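Put paper on the bench and tape it into squares

Any bench where small parts get sorted should be covered in brown paper and marked off with tape. I have held this view for a long time and I hold it more firmly every year.
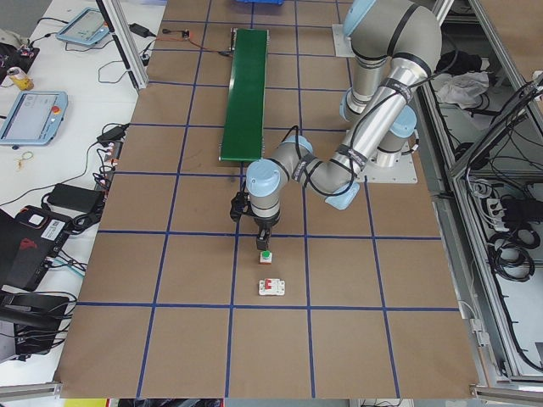 The method is cheap and takes very little skill. You pull kraft paper over the whole top, fix it down, and run strips of dark tape both ways until you have a grid. Each part then gets a square. A switch goes in one, a breaker goes in another, or two things that belong to the same job share a cell. When the paper is torn or filthy you pull it up and start again. A roll lasts us until August if we're careful and until well before that if we aren't.

I came to this at Asham, where I looked after the bench for electrical spares. Before the paper we had a bare top and a set of plastic trays. The trays were good trays. They were also an excellent place to lose things, as anything small slid to the corner under something bigger, and people tipped one tray into another when they needed an empty. At the first stocktake I did there we had 329 lines on the sheet and I couldn't lay my hands on a fair number of them, although most were in the building.

The usual answer to that is more storage. We were quoted $3,150 for a Lorov drawer cabinet with dividers, and it was a handsome piece of furniture. I argued against it and I would again. Drawers are for parts you have finished with for the day. A bench is for parts you are in the middle of, and those need to be out flat where you can see them.

Colour matters more than people expect. Small electrical parts come mostly in white, black and grey, with a red toggle or a green button here and there. White plastic on a white bench is hard to pick out late in the afternoon, and black on black rubber matting is worse. On brown paper both stand up clearly. So does a stray length of red or orange wire, which on our old top used to hide among the scratches. Dark blue tape shows up well against the paper without shouting at you. I have tried yellow and found it tiring to look at.

There are fair objections. The first is that paper looks temporary, and a workplace that takes itself seriously should have a proper surface. I've heard this from a manager at Clendent, who wanted the lines painted on. We painted them. Within the year the work had changed, the squares were too small for the new housings, and we were stuck with them until somebody found the time to sand the top back. Tape you can move in 20 minutes.

The second is waste. Paper gets thrown out and tape can't be recycled with it, so you have to peel it off or bin the lot. I don't have a good answer to this one. We peel ours, and it's a dull job. I'd still say that the paper costs less, in every sense, than reordering parts you already own.

The third is that a grid makes people fussy. This is true of some people. I worked beside a fellow at Stergiou who would not start until every item was square to the tape, and he lost a good half-hour a day to it. The tape is only there to say which part is where. A breaker lying a bit crooked in its cell is still in its cell.

What I like best is what the grid does to the end of a shift. On a bare bench, tidying up means deciding where everything goes, and tired people decide badly. They push it all to the back. On a marked bench the question has already been settled, and whoever comes in next can see at a glance what is out and what is missing. An empty square is information. A gap in a pile isn't.

I would add 2 rules, both learned the slow way. Keep cables and bulky gear on a second table beside the first if you have the room, as they take over any surface they share. And don't write on the paper in pen. Notes go out of date before the paper does, and sooner or later someone will trust an old one – I did, and sent the wrong rating of breaker out to a site two hours away.

Otherwise leave it alone. The squares can be uneven and the edges can be rough. Cut the paper a bit long so it folds under the front of the bench, where your sleeves rub.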